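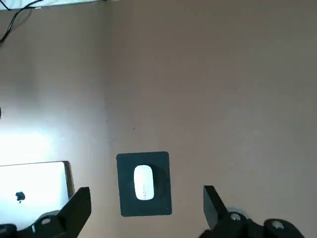
By Sibel Akgül
18 February 2026

Why Is Part of the Table Too Bright to Look At?

Sit down to do your homework near a window or a lamp and you may find that one side of the table has turned almost white, while the other side is still plain old tan. Nothing has been spilled. You are looking at glare, and it has been ruining people's reading for as long as there have been shiny things and people who wanted to read near them.

To understand glare you need to know what light does when it hits something. It bounces. That is most of the story, and you could stop reading now and still do fine on a quiz.

Still here? Good. Light can bounce in two ways.

The first way is tidy. When light hits a mirror, all of it leaves at the same angle it came in, like a ball thrown against a smooth wall. That is why you can see your face in a mirror, including the toothpaste.

The second way is messy. Paper, chalk and most walls are covered in tiny bumps, far too small to see. Light hits the bumps and flies off in every direction. Scientists call this scattering. A little of the scattered light reaches your eyes wherever you stand, so you can see the wall from anywhere in the room. Lucky you.

Most tabletops do some of each. The scattered light shows you the color of the table. The tidier light shows you a blurry, stretched-out smudge of the window or lamp it came from. When that smudge is bright enough, it drowns out the color underneath.

Now try moving your head. The bright patch moves too! It has not really gone anywhere on the table. Your eyes are in a new spot, so a different part of the table is now bouncing light straight at them. Your sister, sitting across from you, has her own patch and will not believe you about yours.

My town, Cerham, has a library with 40 desks, and every November, when the sun gets low, the good readers all shuffle their chairs like cats trying to stay out of a puddle. Low sun comes in at a slant and skips off the desks toward your face. Summer sun comes from higher up and mostly leaves you alone.

Things to try at home:

Lay a sheet of paper over a bright patch. How much of the shine is left?

Hold a book up between the lamp and the table, then slide it slowly away.

Look at a spoon, a plate and a sock under the same lamp. Which one bounces light most tidily? (If it is the sock, please wash the sock.)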